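Projects > Robot Arms > Teaching a Home-Built Arm to Move Paper Cups

Parts | Build | Recording | Training | Forum

Teaching a Home-Built Arm to Move Paper Cups

30 shares | 2 comments

This page covers the recording part of the Manole arm build. By now you should have the arm bolted down, the gripper opening and closing, and the Romix controller board talking to your computer. If the gripper still twitches at power-up, go back to the wiring page and fix that first. None of what follows will work with a twitchy gripper.

The job for the arm is to pick up a lidded paper cup from one surface and set it upright on another. You teach it by recording yourself doing the same job with your own hands, with a small camera worn on the forehead. The Fusulent software on the computer then finds the hands and the cups in each clip and turns them into paths for the arm.

What you need

- Paper coffee cups with lids, all the same size
- A head strap and a small camera that can record at 30 frames per second
- A counter or table with a second surface behind it
- A memory card with plenty of free space
- Painter's tape and a marker
- The Fusulent recorder, installed and opened once so it can make its folders

We did our first clips at a bench in the Bedent shared workshop and the later ones at other counters. The change of place helped a lot. An arm trained only at our bench would reach well at the bench and miss everywhere else.

Step 1. Pick the two surfaces

Use a main surface you can reach without leaning and a second one just past it. They do not have to be the same height. A small difference is good, as the arm then has to learn to lift and lower instead of sliding the cup across.

Check the contrast before you start. A white cup on a pale counter is hard for the software to outline, so a dark lid is a big help. If all you have is white lids, lay a dark mat down. A print on the side of the cup is fine and gives the tracker something to follow when the cup turns.

Step 2. Set the camera angle

Put the strap on, look at the middle of the counter, and record a few seconds. Play it back. You want the near edge of the counter low in the picture and the whole second surface in view higher up. Tilt the camera until you get that, then tighten the hinge. Do not touch it again during the session.

Turn off autofocus if the camera lets you. It tends to hunt when a hand comes close. Leave the exposure on auto unless there is a bright window in view.

Step 3. Record the moves

Start each clip with both hands down at your sides. Bring them up, take the cup, move it, let go, and put your hands down again. Do it at the speed you would use if you were not being recorded. Very slow clips give you a very slow arm, and the software cannot speed them up well.

Keep to one cup per clip. The other cups can stay on either surface. Change where they stand every few clips and let some of the clips start with two cups close together, so that the gripper learns to come down on one without knocking its neighbor.

Use both hands. The Manole has one gripper, but the second hand tells the software where the far side of the cup is. It will drop that hand later when it makes the path.

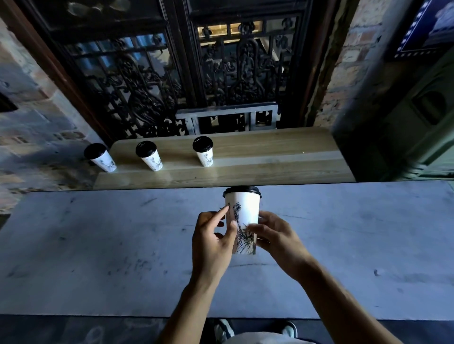
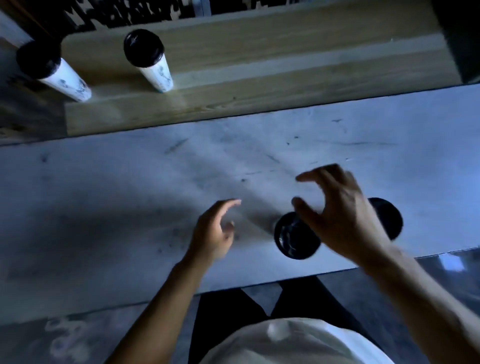 Page last changed: August

A grip around the body of the cup and a reach from over the lid give very different paths, so record plenty of each. The first suits a cup with open space around it. The second is what the arm needs when it has to come in from the top.

Watch out for these while recording:

- A palm that covers the whole lid. The tracker loses the cup and guesses. A moment of cover is fine, but let the lid show again before the cup moves.
- Blur from fast hands. A little does no harm. If you cannot make out the fingers in most of a clip, throw that clip away or add light.
- Your own shadow on the counter. It is all right if it moves with you. If it makes half the surface go dark, move the lamp.
- Scuffs and smudges on the counter. Leave them. They give the software fixed points for working out how your head moved.

Step 4. Record enough clips

Plan on 100 clips before the first training run. That was enough for our arm to reach for the right cup and close on it, though it set cups down badly. Go on to 1000 if you want it to work with cups in any spot. We did not do those all at once. Your neck will get sore under the strap, so stop when it does.

Name the folders by place. When a batch turns out bad you can pull that one folder and keep the rest.

Step 5. Sort the clips

Open the folder in Fusulent and press Check. Each clip gets a green, yellow, or red mark.

Green clips can go straight to training. For yellow clips, step through and see where the outline leaves the cup. In most of ours it was the moment the fingers closed. Draw the outline again by hand on the bad frames and save. Red clips usually mean that the camera moved on the strap or the cup left the picture. Delete them.

Step 6. Line up the arm

The paths are worked out from the camera, and the arm needs them measured from its own base. Put a tape cross on each surface and mark the centers. Jog the gripper tip to the first cross and press Set on the Romix board, then do the same at the second. If the arm is more than 2 millimeters off when you send it back to the first cross, repeat the whole step. Check that the base bolts are tight before you blame the software.

Step 7. First run

Use empty cups with the lids on. Set the speed to the lowest setting, keep a hand on the stop switch, and run one path at a time.

If the gripper crushes the cup, lower the grip current on the Romix board one notch and try again. If it slips, raise it a notch or wrap the gripper pads with a rubber band. If the cup comes down tilted, the lift height for the second surface is wrong. Go back to Step 6 and do the second cross again.

Keep the cups that get dented out of the next recording session. The outline comes out crooked on them.

Next page: Adding a second camera at the wrist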